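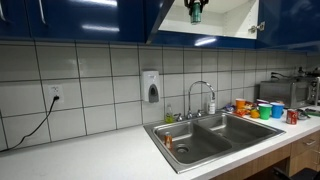 Our practice kitchen, with cups and snacks to the right of the sink.

Collecting good examples for a pick-and-place policy
Kiltach project notes, July 2018

So you've got your arm driving nicely and you want it to learn something. Brilliant! Collecting demonstrations is my favourite part of the whole job, and a plain kitchen counter gives you plenty to play with – shiny cans, crinkly bags, stacks of awkward shapes.

Step 1. Choose one task and write it down
Ours is "move a can out of the left basin and on to the counter". Keep the wording the same for every run, as Samik (our logging tool) groups the recordings by that line.

Step 2. Set the start pose
Bring the gripper in over the counter, open, with the fingers pointing down. Check that the cable has enough slack to follow the wrist before you press record. 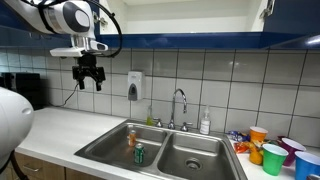
Step 3. Record in short batches
Do 20 runs, then stop and stretch. Each one should last roughly 30 seconds. If you fumble a grasp and recover, keep it! Those are lovely examples to learn from.

Step 4. Shuffle things between batches
Move the cans, swap a cup, turn a bag over. Leave a cupboard door open now and then. We did 8 batches before our first training run and the variety really paid off.

Step 5. Watch them back
Bin any run where the task line doesn't match what the arm did.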